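Arriving at Marnen Lodge

1. Park in the lower lot off Belelitz Road. The upper lot is for unloading only, and cars left there after 3 p.m. are moved.

2. Enter your door code on the keypad and press the star key. The light turns green. Pull the handle toward you before you turn it.

3. Turn the water heater dial to NORMAL. Allow 46 minutes before the first shower.

Note: Ski lockers are in the basement, next to the boot dryers. Your locker has the same number as your unit.

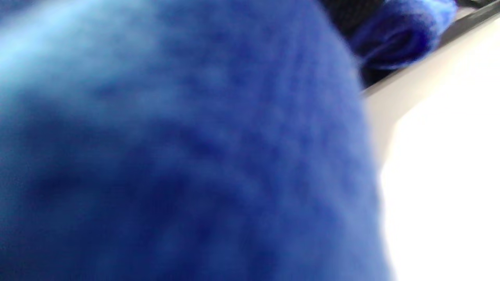
4. Set the thermostat in the hallway. Bedrooms have their own Weidemann wall heaters with a switch at the base.

Caution: Do not hang gloves or towels on the wall heaters.

5. To use the hot tub, lift the cover from the hinge side. It closes at 10 p.m., or 9 p.m. on Sunday.

If the keypad does not respond, call Baldur Blöndal at the front desk, extension 700.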